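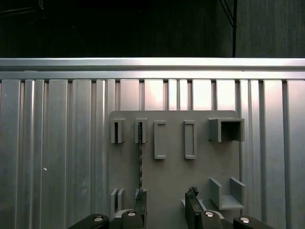

Where Does Aluminum Come From?

Aluminum is a metal. It is silver-gray, it is light for its size, and you have probably touched some today. Soda cans are made of it. So are many window frames, ladders, bike parts, baking pans and the thin foil that goes around leftovers. It can also be shaped into long rails and ribbed panels.

There is a lot of aluminum in the ground. It makes up more of the Earth's crust than iron does. But you could dig all day and never find a shiny lump of it. In nature, aluminum is almost always joined to other things, mostly oxygen, and it is hard to pull apart from them. People knew how to make things from iron and copper for thousands of years before anyone had a piece of aluminum to look at.

Starting with a rock

The rock most aluminum comes from is called bauxite (say "BAWK-site"). It is often reddish brown, like a clay flowerpot, and some pieces are full of little round bumps. Bauxite forms in warm, rainy places, where water washes through the soil for a very long time and carries other materials away. Australia, Guinea and Brazil all have large bauxite mines.

Bauxite is usually close to the surface, so miners don't need deep tunnels. They scrape off the soil on top and dig out the rock with big machines. When the mining is finished, the soil should be put back so that plants can grow there again.

From rock to powder

Next the bauxite is crushed. It is mixed with a hot, strong liquid that dissolves the part with aluminum in it. The rest of the rock does not dissolve and is filtered out. It makes a red mud, and storing that mud safely is one of the hard parts of the job.

The liquid cools, and white crystals form in it. After the crystals are heated, what is left is a dry white powder called alumina. It looks a bit like sugar or salt, but you can't eat it. Alumina is aluminum and oxygen stuck together.

From powder to metal

To get the oxygen out, factories use electricity. The alumina is dissolved in a bath of very hot melted material, and a strong electric current is sent through it. The oxygen goes one way and the aluminum goes the other. The aluminum is liquid at this point. It sinks to the bottom and is sucked out and poured into molds.

A factory that does this is called a smelter. Smelters use so much electricity that many were built close to dams, where moving water turns machines that make power. The smelter at Larkeck opened in 1951, a short way downstream from a dam. Its first building had 76 of the hot baths, which workers call pots, set out in 2 long rows.

Making shapes

Aluminum can be shaped in several ways.

Rolling: A thick slab goes between heavy rollers again and again. Each time it comes out thinner and longer. Foil is made this way.

Casting: Melted metal is poured into a mold and left to harden. Some engine parts are cast.

Extrusion: A warm, soft block of aluminum is pushed through a hole in a steel plate. The metal comes out in a long piece with the same shape as the hole. If you have ever squeezed modeling dough through a star-shaped hole, you have done the same thing. Extrusion is good for making long pieces with ridges and grooves.

Ridges do a job too. A flat sheet bends easily, but a sheet with folds in it is stiffer. Try it with paper. Lay a flat sheet of paper across two cups and put a coin in the middle. Then fold the paper back and forth like a fan, lay it across the cups again and put the coin on top of the folds.

Why doesn't it rust?

Rust is what happens to iron when it meets water and oxygen. Aluminum has no iron in it to rust, but it does react with oxygen. When that happens, a very thin, hard layer forms on the outside. You can't see this layer. It keeps air away from the metal underneath, and if you scratch it, a new layer forms right away. Salt and some strong cleaners can still damage aluminum.

Using it again

Aluminum can be melted and used again many times. Melting old cans takes much less energy than making new metal from bauxite, because the hard work of getting the oxygen out has already been done. At a recycling plant the cans are sorted, shredded, cleaned of paint and melted. Then the metal is rolled into new sheets, and some of those sheets become cans.

Words to know

Alloy: a metal mixed with small amounts of other things, often to make it stronger
Alumina: the white powder made from bauxite
Bauxite: the rock most aluminum comes from
Smelter: a factory where metal is taken out of its ore

Written by Fung-ping Yuen

Filed under: Earth & Materials, Ages 8 to 11

More to read
How Is Glass Made?
What Is Inside a Magnet?
Why Does Copper Turn Green?
Rocks That Float
How a Dam Makes Electricity

© 2026 Evley Young Readers | Contact us | Back to top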